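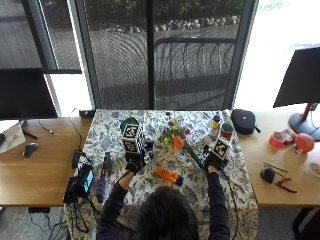 Flowers on the bird-print tablecloth.

Kittens Out, Old Cats In: News from the Fludmont Cat House

January 17, 2024
14 shares | 6 comments

Well, the boiler is fixed, the last of the fall kittens went home, and I finally have time to sit down and write to you all!

Most of you know our building went up in 1904 as a feed store, and it heats like one. We lost the upstairs radiators over the holidays and moved every cat down to the front room, which made for some very grumpy mornings (Biscuit spent three days on top of the file cabinet and would only come down for tuna). The repair came to $3000. Ouch. But it's done, it's warm up there again, and the cats have their windows back.

Now for what I really want to talk about – the older cats. We have a bunch of them this winter, more than I can remember having at once, and they're lovely. They sleep a lot. They like laps. A ten-year-old cat is not going to climb your curtains at 4 a.m., or if she does it'll be once and she'll be sorry afterward. People walk right past them to get to the kittens, and I get it, I've done it myself, but it breaks my heart a little.

So we're trying something new called Slow Start. You take an older cat home for 90 days as a foster. We cover the food, the litter and the vet visits. When the time is up you can adopt, or bring the cat back to us and no hard feelings at all. Rutilio Manríquez dreamed this up after fostering Pearl, our deaf tortie, who hid behind his washing machine for most of a month and now sleeps on his head. He says a weekend is nowhere near long enough to know an old cat, and I think he's right.

You don't need a big house. You do need a door that closes, so the cat can have one quiet room to begin with. If you already have pets, tell us on the form and Milagros Tejada will call you to talk through introductions. She's very good at it and she'll also tell you flat out if she thinks it's a bad match!

A word about medicine. Several of these guys are on thyroid pills or a kidney diet, and I know that scares folks off. Please don't let it. We'll show you how to give a pill, as many times as you want, and most of them will take it in a blob of soft cheese anyway. Duchess needs hers twice a day. The rest are mornings only.

Two who could go tomorrow: Walter, a huge gray boy who drools when he's happy, and Minnow, who is tiny and bossy and would love to be your only cat.

Heino Lepik is still looking for old bath towels, any color, holes are fine. Leave them in the bin by the side door on Wenness Street. No pillows, please – we have nowhere to put them.

Forms are at the front desk. Come by and meet Walter. Bring a napkin.

More from the newsletter
Why We Don't Declaw
Gordon Marchand Builds Us a Cat Ramp
Barn Cats of Fedoruk Road
July Open House: Thank You!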